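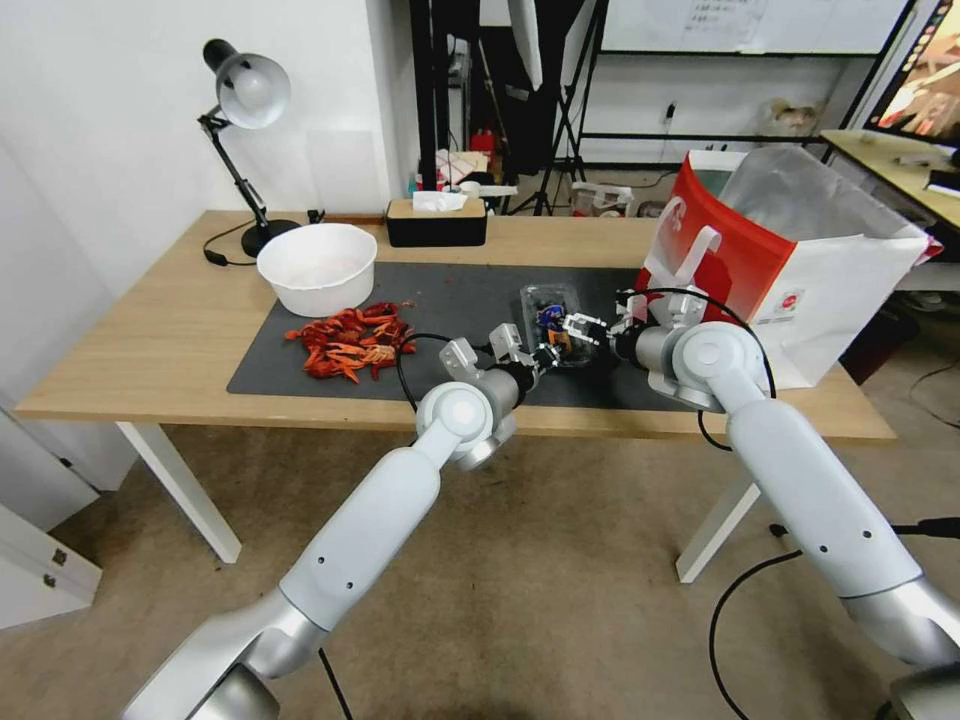
Small clear plastic container on a light wood table.

Cleaning, Storing and Reusing Campaign Yard Signs

Updated February 25, 2019

Most candidate signs are one of three types: corrugated plastic on a wire stake, a printed poly bag pulled over a wire frame, or coated cardboard. Check which type you have before cleaning. Corrugated plastic tolerates water and mild soap. Poly bags tolerate water but crease permanently if folded while damp. Coated cardboard should only be wiped with a dry cloth, and if the edges have swollen it is finished.

Taking signs down

Pull the stake straight up with both hands on the lower crossbar. Rocking it side to side bends the legs and widens the flutes in the plastic. In frozen ground, pour a quart of warm water at each leg and wait five minutes. Look up your local removal deadline. In Pritchard it is 11 days after the polls close, and signs left in the right-of-way after that go to the city yard, where they can be claimed for one week.

Separate signs from stakes before anything goes in the car.

Washing

Lay the sign flat on grass or a tarp. Rinse off grit first, then wash with a soft sponge and one teaspoon of dish soap in a gallon of water. Stay off the printed area with scrub pads, melamine sponges and anything containing acetone. Screen-printed ink will survive light rubbing. Digital ink often will not, so test a corner.

Stand corrugated signs on end with the flutes vertical until they have drained. Overnight is usually enough indoors. Any water left in the flutes turns green by spring.

Sticker and tape residue

Date stickers and "Vote Tuesday" style overlays leave adhesive behind. Warm the area with a hair dryer on low, lift one corner with a plastic scraper, and peel back at a shallow angle. Remove what is left with vegetable oil on a paper towel, five minutes of contact time, followed by soap and water. Citrus removers also work but can dull red ink. The same method is suitable for bumper stickers on glass. On car paint, skip the scraper and use a fingernail or an old library card.
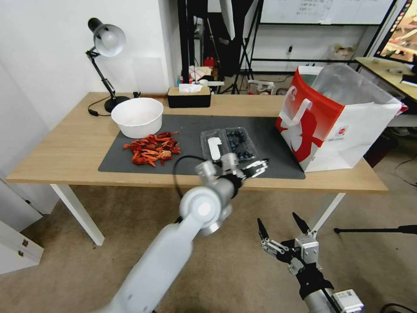

Eluned Gough writes that oil did nothing for her on signs left over from two county commission races, and that rubbing alcohol took the adhesive off in one pass. She adds that it also took off part of the candidate's last name. Alcohol is acceptable on unprinted plastic and on the wire. Keep it off ink.

Stakes

Straighten bent legs in a bench vise, a little at a time. Remove rust with medium steel wool and wipe down with a light machine oil. Bundle stakes in sets of 18, alternating direction, and tie at both ends. A five-gallon bucket with two inches of sand in the bottom will hold two bundles upright.

Storage

Stack corrugated signs flat, print side to print side, with newspaper between different colors.

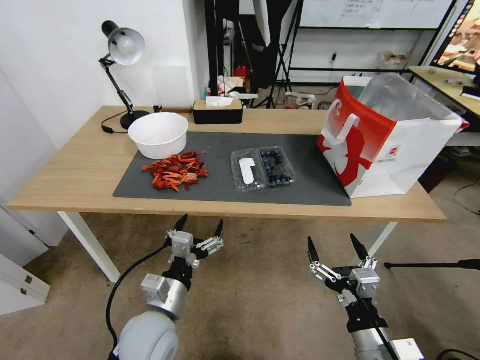 Keep the stack off a concrete floor and away from the water heater. A shelf in an unheated garage is fine. Poly bags should be rolled around a mailing tube and labeled with the office, district and year. Leaning signs against a wall for a full term will bow them.

Reuse

Signs without a year or an election date can go out again if the candidate runs for the same seat. Check the "paid for by" line first. If the campaign has changed its registered name, the old line may need to be covered with a printed label, and the county election office can tell you the rule.

Signs that can't go out again make good drawer liners, paint trays and backing for shop templates. Cut along the flutes with a utility knife and across them with a straightedge and two light passes.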